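About Flallham

Hi, I'm Nimal Liyanage, and this is my little corner of the internet for old legends, odd places and stories that don't quite add up!

I started Flallham in September, the year I moved into a drafty apartment with too many bookshelves. I'd been filling notebooks with lost cities, lake monsters and ghost lights since I was 15, and my sister finally told me to put them somewhere other people could read them (she may have just wanted the closet back). The first post was on sunken bells, the kind you're supposed to hear ringing under the water before a storm. I still get mail on that one.

What we cover

Mostly folklore tied to a real spot on the map. Drowned villages, standing stones, cursed wells, roads that people won't walk after dark. I like the small local stuff best, the tale that only three farms ever told. There are 221 articles up as of Jan 4, 2021, and you can browse them by region or just hit the random button and see where you land.

I'm a believer on some days and a grump on others. If a story has a dull explanation I'll give it to you, and then I'll tell the story anyway, because it's usually a good one.

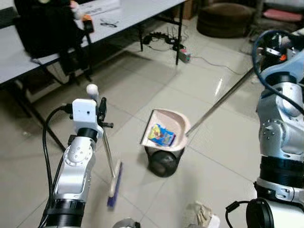

The Wostley Letters

Our members' newsletter goes out to 2000 readers every month. It has one long piece, a reader's own tale and whatever I've been reading in the bath. Sekiguchi handles the maps and fixes my spelling of place names, and Zarano is the name of our podcast, which is mostly the two of us arguing over sea serpents.

Send us your story

Got a strange one from your hometown? Please write! Keep it under 1000 words if you can, tell me who you heard it from, and let me know if you'd like your name left off. I read everything, though I'm slow in the fall when the ghost stories pile up.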